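Chiharu Ogura
September 2019

1/ Notes on the desktop basketball hoop, for the people in Fostorville who asked how it goes together. It is a picture frame with a hoop on the front. Most of the work was in getting it to stand still.

2/ Parts: one wooden picture frame (Skamitholm, the kind with a stand leg at the back), one printed sheet, one small hoop with a net, one foam ball. The bench already had a green mat on it.

3/ The frame does two jobs. It holds the printed sheet flat, and it gives the hoop something rigid to hang from. I tried stiff card first. Card bends forward under the weight of the hoop and the rim ends up pointing at the floor.

4/ The sheet has the logo at the top and the court drawing under it. Printed at 600 dpi. 300 would have been fine for the logo, but the small text along the sides of the court turned to mush on the first print.

5/ Print it slightly undersize. I trimmed mine twice and the second cut was still not square. The frame covers the error on three sides.

6/ Ball is foam, orange, 40 mm, from a Girosia multipack. Foam is the right choice for a bench. A hard ball bounces off the rim and goes under something.

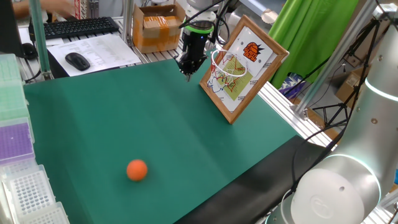
7/ The mat matters more than I expected. On bare aluminum rail the frame leg slides back a little with every hit. On the mat it stays where you put it, up to a point. See 10.

8/ The mat also quiets the ball and slows the roll. With the slotted rails exposed, a small ball finds a slot and follows it all the way to the end of the table.

9/ Hoop placement: centered left to right, low enough that the logo stays readable above it. If you mount it near the top of the frame, the whole thing becomes top-heavy and a shot that clips the rim will tip it over.

10/ The tipping problem, in numbers. I threw by hand from the near edge until the frame fell. Best run was 34 throws. Worst run was four. The difference was how far the stand leg was opened. Open it all the way.

11/ If it still tips, put weight at the foot of the leg. I used a bag of washers. Tape on the mat works too, but it leaves residue and you will want to move the frame.

12/ Angle: I like the frame turned a little toward whoever is shooting. Straight on, the rim hides the bottom of the net and you can't tell a make from a near miss until the ball lands. 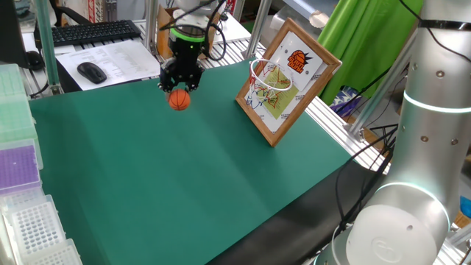
Ball just over the mat, hoop and court sheet to the right.

13/ Net. The one supplied with the hoop is string, and it arrives folded flat with a crease in it. Hang it for a day before you decide it is too narrow. A foam ball is light enough to sit in a creased net and stay there.

14/ If the ball still sticks after that, loosen the bottom row of knots. Do not cut them. I cut one on the first net and the row above it let go within the week.

15/ Question from Engebretsen (the shop, they sold me the frame): could the hoop go through the glazing? No. Take the glazing out completely and fix the hoop to the frame and backing. Drilling acrylic that thin is a good way to own two pieces of acrylic.

16/ With the glazing out, the paper is exposed. Expect marks on it. I keep a spare print in a folder and plan to swap it in October.

17/ Cleaning up the wood: the rails of the frame were rough at the miters. A few passes with sandpaper, wipe, done. One person suggested going up to 3000 grit. It is a basketball hoop.

18/ Where the ball goes after a shot: away from you, nearly always. A long dark board along the back of the mat deals with that. Lay it at a diagonal so the ball comes back toward one side.

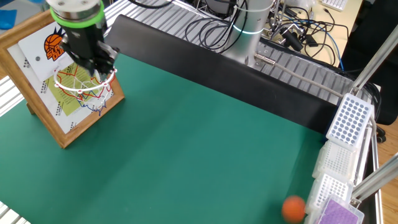
19/ The sides are still open. Racks and tip boxes at the edge will stop a foam ball, but full racks are a poor choice of fence. I would like a low strip down each side, same height as the back one.

20/ Things I would change: a slightly heavier frame, a leg that locks open, and a sheet printed on matte stock. Gloss picks up the overhead lights and the court drawing washes out when you stand to the left.

21/ Total build time was one evening, not counting the reprint. I can post the sheet layout if anyone wants it. Measure the opening of your own frame first, mine was smaller than the label said.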